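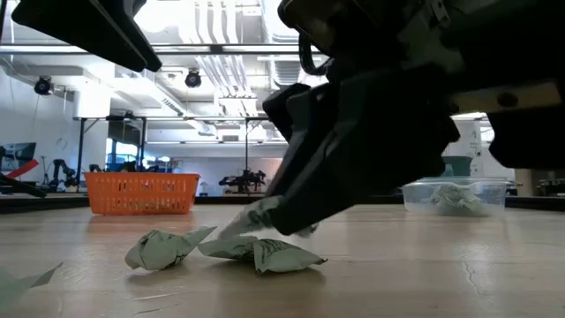

# Two-arm sorting cell keeps dropping or doubling up on wrapped lollies – fingers, settings or table?

Posted by **Rhiannon Humphreys** in Cells & Benchtop Arms

Hi all, first proper post so be gentle. I look after a small two-arm cell that picks wrapped lollies off a timber table and puts them in containers. I inherited it in March with a folder of notes that were mostly about the password for the wifi, so I've been learning as I go.

What's going wrong: the grippers will take hold of a wrapper by a twisted end just fine, then somewhere between the table and the container the lolly swings, slips and lands wherever it likes. When I bump up the closing force it stops slipping, but then I get two wrappers at a time if they're lying over each other. I logged 3,163 picks over the last couple of months and 103 of them were bad one way or another. That doesn't sound like much, but they come in clumps, usually mid afternoon, and I'm the one on my knees fishing them out from under the bench.

Things I've already tried:

- wiped the fingertips with isopropyl
- re-homed both arms (twice)
- dropped the travel speed to 5 on the controller dial, which made it painfully slow and helped a bit
- swapped the wrapped lollies for a fresh bag, no change

The arms are running on the Condow controller with the stock grip profile, if that helps. The setup sits on a butcher-block table with a rail frame fixed to it, an arm either side, and the basket and tub just sit loose on the timber.
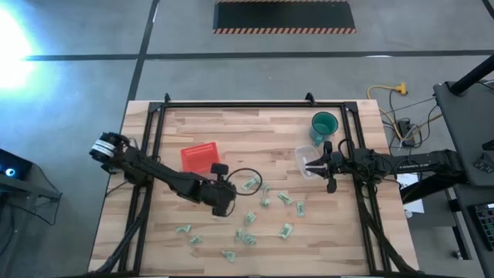
*The table from overhead, lollies spread out between the two arms.*

Is this a fingertip problem, a settings problem, or am I just asking too much of a lolly wrapper? I don't have much budget, so "buy new grippers" isn't going to get me far. Ta in advance!

---

**Plonine**

I'd look at the cables before you touch any more settings. You've got a loop standing out from the gripper end on the left arm and another one above the wrist on the right. A bit of slack is good and you need it, but if a loop is too stiff or too long it tugs on the wrist at the end of the reach, and the tip ends up a couple of millimetres off where the controller thinks it is. With a wrapper, a couple of millimetres is the difference between a decent bite of the middle and just the frilly bit on the end. Then of course it swings.

What I do on mine (similar arms, sorting tea bags of all things):

1. Power down, hold the arm up with one hand and release it. Please don't let it drop, I cracked a bracket that way and it cost me a fortnight.
2. Move the wrist by hand right through the positions it uses and watch the loop. It should roll over gently. If it goes straight or springs back at you, re-tie it.
3. Use a soft hook-and-loop strap at the last link instead of a zip tie. Leave enough slack that you can turn the wrist fully both ways.
4. Re-home, then drive the tips down to a pencil cross on a bit of masking tape. Do it at near reach and far reach. If near is good and far is off, the cable's still pulling, or your mount has worked loose.

Check the bolts on the rail frame while you're in there too. Timber moves with the weather and clamps that were snug in winter can be sloppy by February. I nip mine up at the start of each month – by feel, nothing fancy.

On the doubles, that's mostly how the lollies are lying. Spread them out a bit before you start and see if the number drops. If it does, leave the force alone and work on the spreading.

---

**dedstead_dave**

had same thing. grippy tape on the fingers. fixed

---

**Sayce**

Sort of agree with Dave, but it matters which tape! Anything with a sticky or gummy face will pick up sugar and dust and be slick again in a week, and then you've got glue to scrape off as well. I use thin silicone sheet, cut a touch narrower than the fingertip and stuck on with double-sided. I get around 620 cycles before it starts to go shiny, then I peel it off and do another one. Takes me about as long as the kettle.

Two other things. If you add a pad you've changed the closed position, so teach the grip again afterwards or the force reading will be out and you'll be back to chasing settings. And mark where your containers go! If the basket and the tub are loose they'll creep every time a finger brushes the rim, and a perfectly good pick still ends up on the floor. A bit of coloured tape at each corner did it for me.

Mid afternoon makes me wonder about glare as well, if you're using a camera to find the lollies. Shiny wrappers hate a low sun. Try it with the blinds down for one session and log it separately.

---

**Rhiannon Humphreys**

Thanks heaps, all of you. Did the pencil cross thing this arvo and the right arm is spot on near and far, but the left is out by a good three millimetres at full reach, so Plonine I reckon you're onto it. Have re-tied that loop with a strap and ordered some silicone sheet. Haven't touched the force yet. Will run it through to the end of the month with the containers taped and put the new numbers up in this thread.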